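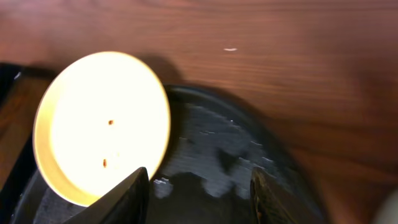
Lids that don't live with their pots

Started by pelican_pantry

Hello all, long-time reader, and I think I've posted twice, once about a tap. I have a question about lids, and I'm sorry in advance for the length of it, because I do go on.

We moved in May into a smaller place with one proper pot cupboard, and it's the low sort where you have to get down on your knees and put your cheek nearly to the floor to see the back. I have a good collection of dark cookware (some of it from Mum, some from the Drolitz outlet before it shut) and a lot of round, shallow lids that go with it, or used to. Every evening it's the same business: pot out, three lids slide after it, and the one I want is under the colander.

So how does everyone store theirs? On the pot, right way up? On the pot, upside down, so you can stack another one on top? In a rack? My husband is for hooks inside the door. I'm not convinced the door is up to it.

Second part of the question: the lids always seem to have bits on them. Crumbs, little brown specks, even when I know I washed them. Is it the cupboard?

----

Reply from IforLougher

Welcome back, Pelican. I remember the tap!

Upside down on the pot, every time, knob into the pot, and then the next pot sits on the flat of it. I've kept a kitchen that way since I was a young fella and I've never owned a rack. You do need knobs that aren't too tall. If they are, unscrew them and look for a lower one at the hardware shop, they're only a few dollars and most take the same screw.

The specks are the cupboard, I'd put money on it. Chipboard shelves drop crumbs of themselves forever, and an upside-down lid is a very good saucer for catching them. Which I realise is an argument against what I've just told you to do, but a quick wipe before cooking takes no time.

----

Reply from mallee_marg

Have to disagree with Ifor, though I love your posts. Upside down lids are dust plates. I did it for years in the old house, and I was forever giving them a rinse before tea, and then of course you've a damp lid and nowhere to put it because the bench is full of everything you took out to get to it.

Mine stand on edge in a plate rack. It was a wooden one meant for dinner plates, and the lids go in like records, biggest at the back. You can see the lot at once and nothing can land on them except along the rim. It takes up half a shelf, I'll admit that. My daughter-in-law has the Cisden version with the adjustable wires and she swears by it, but I found the wires wandered.

----

Reply from Geum-ok H

I'm going to be the odd one out and say get rid of some lids, dear Pelican. I say it with love. When we downsized I laid every lid and every pot on the dining table on a Saturday morning and matched them like socks. What was left over went to the op shop. I had a lid for a casserole I broke when my son was in primary school! He has a mortgage now.

A flat lid that's a bit bigger than the pan still does the job for rice or for keeping things warm, so you can get away with four good ones for nearly everything. I have four and I cook for a crowd most weekends.

On the specks: I'd look at what's kept above. I used to have the bread bin on the shelf over the pans and it took me an embarrassingly long time to work out where the crumbs were coming from.

Geum-ok Ham

----

Reply from pelican_pantry

Oh, Geum-ok, the toaster is on the shelf above. The shelf above has a gap at the back you could post a letter through. I feel a bit silly.

I did the matching on the bench just now, while the kettle was on, and I've got a pile of strays already, including one that I think belonged to a fondue set. Marg, does your plate rack hold the heavy ones? I'm thinking of the big black pan, which has a lid with a proper raised rim.

----

Reply from mallee_marg

It does, if you put the heavy one at the end nearest the wall so it's got something to lean on. Mine's been holding a cast iron lid for ages. I put a folded tea towel underneath so it doesn't mark the shelf.

----

Reply from dusty_in_drumheller

Chiming in from the other side of the world. Pull-out drawer. We put in the Radu runners last winter, rated for 100 pounds, and it changed how I feel about the whole kitchen. Pots in the front, lids on edge along the side with a strip of dowel to hold them. No more kneeling, and my knees are the reason I did it.

It wasn't cheap. The cabinet guy wanted 2,000 to do all the lower cupboards, so we did just the one for 800 and it's all we really needed.

One other thing, since you said dark cookware. If you're seeing whitish cloudy patches inside a dark pan, that isn't necessarily dirt. We have hard water and every black pan we own gets them as it dries. A bit of vinegar and warm water, sit for a few minutes, rinse, dry with a towel. Don't put it away wet with the lid on or it'll smell like a boat.

----

Reply from IforLougher

I'll not be told vinegar for a seasoned pan, Dusty! It'll take the seasoning right off. Fine for enamel, I grant you.

----

Reply from dusty_in_drumheller

Fair point, I should have said. Ours are enamel and nonstick. For cast iron, just dry it on the burner and give it a wipe of oil.

----

Reply from pelican_pantry

Mine's enamel, as far as Mum ever said. I'll try the vinegar on a corner first.

So the toaster is moving to the bench, the strays are in a box by the front door, and I've borrowed a plate rack from next door to see if the size is right before I buy one. I did look at the Ultedik one online, but the slots look awfully narrow for anything with a rim. Has anyone got it?

----

Reply from Geum-ok H

I had it. Too narrow. Mine holds envelopes now.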